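Module 4, Handout 6: Folded-rim vessels from paper carrier bags
Course tutor: Kerstin Kleinschmidt. Workshop supervision: Iker Collado.
Revised February 28, 2019
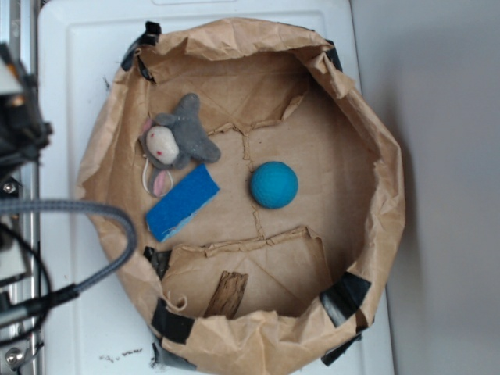 Handout 5 dealt with flat-laid paper and the effect of grain direction on a single fold. The present session moves to the rolled rim, and to the question of how much stiffness a bag can gain from its own surplus wall. No adhesive is used on the rim itself. Tape is permitted at a limited number of points, as set out in section 4.

1. Material

The stock bag for this module is unprinted brown kraft, bought in from Nieto. Block-bottomed bags only. A bag with a pinched or satchel base will not give a flat floor and should be put back in the box for Module 2. Handles, where fitted, are removed before folding, together with the reinforcing patch behind them. Pull the patch slowly and at a low angle. If the wall tears with it, the tear is usually short enough to disappear into the roll.

Bags should be stored flat and away from the radiator. Kraft that has dried out cracks at the fold and sheds fibre. A light mist from the spray bottle on the outer face, left for a few minutes under a board, restores most of the flexibility. Wet patches are to be avoided, particularly on the floor.

2. Terms

Floor: the base panel of the bag, together with any part of the lower wall pressed out flat to widen it.
Wall: the side panels, from the edge of the floor upwards.
Roll: the wall turned outwards and down on itself, one turn or several.
Rim: the finished roll, after crumpling and setting.
Tie: a short strip of tape taken over the rim from inside to outside.
Memory crease: a fold line left by the manufacturer. It remains visible after the vessel is finished and still acts as a hinge under load.

Students regularly confuse roll and rim in their write-ups. The distinction matters in section 5, where the height of the roll is recorded before setting and the height of the rim after it.

3. Forming

Open the bag and stand it on the bench. Press the floor flat from the inside with the knuckles, working from the centre to the corners.

Crumple the wall before rolling. An uncrumpled wall resists the curve and springs back to four straight sides. Gather the paper loosely in both hands, squeeze, release, turn the bag and repeat until the panels have lost their flat faces. Sound is a fair guide: the paper goes from a sharp crackle to a duller one as it softens.

Fold the top edge outwards by a finger's width and continue down in turns of the same depth. Keep the turns slack at first. A tight first turn takes up the corners unevenly and leaves one side of the vessel higher than the other. When the roll has reached the required height, push the four corners inwards with the thumbs and pull the mid-sides out, a little at a time, going round the vessel at least twice. The outline will pass through an irregular octagon before it becomes anything like a circle. An exact circle is not required.

Set the rim by pressing down on it with the flat of the hand - firmly, but without closing the hollow inside the roll. The hollow supplies the stiffness. A rim crushed solid looks neater and performs worse.

4. Ties

The unworked roll relaxes within a short time, fastest at the points where the old corners were. Ties are therefore placed at or near these points first. Five are normally sufficient for a vessel of this size, and they need not be evenly spaced. Black tape is used so that the ties can be found easily when the work is assessed.

Each tie starts on the inner side, passes over the rim and ends on the outer face. Where the paper allows it, the inner end may be tucked into a fold. Do not run tape around the whole circumference. A continuous band hides the folding, and the exercise is then not markable.

5. Floor faults

Tearing of the floor is the most frequent fault, and its usual cause is pushing the corners in before the wall has been softened. Strain is passed down the memory creases to the base, where the glued flaps meet, and the sheet parts there along a ragged line. Overlapping layers may keep the floor whole even when the uppermost one has gone. Check from beneath before deciding on a repair.

Three repairs are accepted:

a) Leave as it is, if only the upper layer has opened and the vessel is for light, dry contents.
b) Patch from below with kraft from an offcut and wheat paste, pressed under a board until the following session.
c) Loose lining sheet, cut slightly larger than the floor and slid under the inner edge of the rim.

Any repair is entered on the record sheet with its letter. Unrecorded repairs lose the marks for section 5 in full.

6. Loading test

Place the vessel on a rigid tray. A shallow paper vessel should never be lifted by the rim when loaded; move the tray. Small, light, soft things make the best first load, and small toys are suitable. Hard cornered objects tend to find any weakness in the floor and are kept for the second round.

First load 60 g, second load 110 g, third load 700 g. After each, note any spreading of the rim, movement at the ties and opening of the floor. Stop if a tie lifts. The third load is optional for vessels repaired under b) and is omitted for those repaired under a).

Results go on the sheet in this order: bag number, roll height, rim height, ties, repair letter, loads carried, remarks. Last year's best vessel, bag 877, made by Carmela Vallejo, carried the third load with no movement at the ties and slight spreading on one side. It is kept on the shelf in the store and may be handled.

7. Preparation for the next session

Bring one finished vessel and one bag, unopened. Read the Sela notes on coiled paper cord, pages as marked. Leandro Vallejo will demonstrate the double roll, in which a second bag is nested inside the first and both walls are turned together. The fault pattern is different and is treated in Handout 7.

Missing record sheets can be had from Marcelino Sepúlveda in the store.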